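Plaltirico Everyday Bowl + Plate

Home / Kitchen / Tableware / Hrnčiar range

Item no. 671
Back in stock – next delivery March

Sold as a pair, one bowl one plate. Sets of four pairs on request, email the shop. Trade price from 20 pairs up.

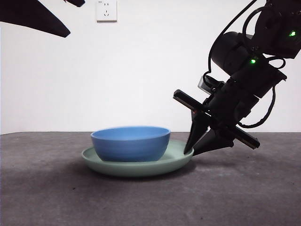

Soup, cereal, pasta, salad leftovers – one bowl for most of it. Goes with the other Hrnčiar pieces or whatever you already own. The blue bowl sits down in the well of the green plate, with a bit of plate left over round the edge for bread or a spoon. Nice for serving if you dont want to carry two things. Other color pairs are listed under Plarkwood (same shapes, same price).

Details

Bowl holds 400 ml filled to a sensible level
Dishwasher OK, top rack for the bowl
Microwave OK, no oven, no broiler
Colors can shift a little from batch to batch

We get asked a lot if they can be bought seperately. Not at the moment, sorry. Replacement plates only, and only if you bought the pair from us – keep your order number. You can use them apart of course, the bowl is deep and rounded, the plate is wider and much lower. Faint ridges round the outside of the bowl, plate is smooth inside.
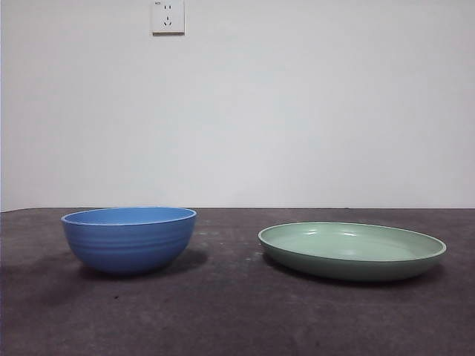

Shipping and returns

Ships from the Grirby warehouse, weekdays only. Paper wrap, double box. Orders before noon usually go same day.
Broken on arrival – send a photo of the box and the peices, we send another pair.
Returns unused, in the original box. Return postage is yours unless its our mistake.

Last batch was 3,000 pairs and went faster than expected. No reservations by phone please, use the waitlist button.

Page updated December 12, 2021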